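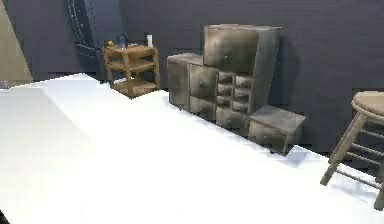 Do I need to want to fight to train at Hiko?
Most of our members never take a bout. Of the 60 people on the books in September, nearly 20 competed, and the rest came to hit pads, wrestle and get in shape.

About Hiko

Hiko is a mixed martial arts gym in Plastside. Hamish Nepia opened it after ten years of cornering fighters on small regional cards, and he came out of that with a low opinion of how most gyms sell themselves. You'll read a lot of pages like this one that promise confidence, discipline and a new life by spring. We don't know what you'll get. Some people get better at jiu-jitsu. A few get a sore neck and quit.

We don't hand out belts on a schedule, and we don't sell the "fighter in 12 weeks" package that seems to be everywhere now. Three months is enough time to learn a decent jab and a bad double-leg. Anyone who books you a fight on that is thinking about ticket sales.

What we teach: boxing, Muay Thai, wrestling and no-gi grappling. Hamish runs the evening classes and most of the sparring. Sparring is by invitation, and it's light. Hard rounds are for people with a signed bout, and even then we're not convinced they need as many as they ask for.

On weight cuts, we won't help you drop 20 pounds in fight week. Pick a division closer to what you weigh. We've lost a couple of prospects over this and they're welcome to try it elsewhere.

Our amateurs fight mainly on the Thampi shows, which draw up to 1,000 people on a good night. Records are posted by the front desk, losses included.

First class is free. Bring a mouthguard and cut your nails.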